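Zedetti opens laundry handling trial to outside teams

Zedetti has extended its laundry handling trial to outside research groups, the company said in a note dated 1/21/21. The programme tests whether a single robot arm can run a self-service laundry shift: open a machine, load it, close it, empty it and move on to the next.

Project lead Shufen Jia said loading was the easier half. The arm completed 200 supervised cycles on a fixed set of towels, and 25 ended with a person stepping in. Most of those stoppages came at the door - the arm either missed the catch or pushed before the seal was clear of fabric.

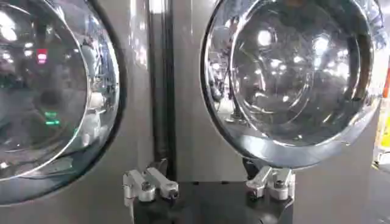 Shiny surfaces remain a problem for depth sensing. Polished metal and curved glass return false distances, so the Zedetti software falls back on touch for the last part of each approach. This is slow. Ji-hoon Wang, who wrote the contact routine, puts a full unload at 5 times the time a person needs.

Mixed loads have not been attempted. Fitted sheets, socks and anything with straps are excluded from the present test set, and folding is outside the scope of the work.

Groups joining the trial will get the motion logs and the towel set. A second round, with unsorted clothing, is planned for March.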